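Clarnier luggage open day
October 5, 2021

The Clarnier works opened its doors to visitors again this year, after a long gap, and I went along for the morning tour. Groups were kept small and the whole thing took three hours, with a tea break in the Kilix building next door.

Most of the talk was about linings. Hard shells get all the attention in shops, but the guide spent far longer on what goes inside them - the thin black fabric, the binding round the rim, the crossed elastic straps and the buckle where they meet.
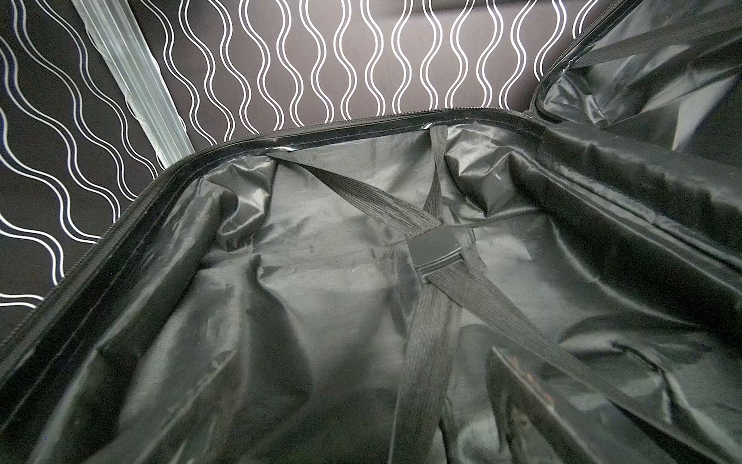 The lining is left with some slack so that it doesn't pull at the corners when the case is full. Each batch of buckles is tested by opening and closing a sample 200 times. Zips come in from Yensuk on large reels and are checked by hand.

After the break we saw the store room, which holds 312 shells waiting to be fitted out. It was cold in there and we didn't stay long.

Tickets were free but had to be booked by the end of September. The bus from Cledard stops outside the gate.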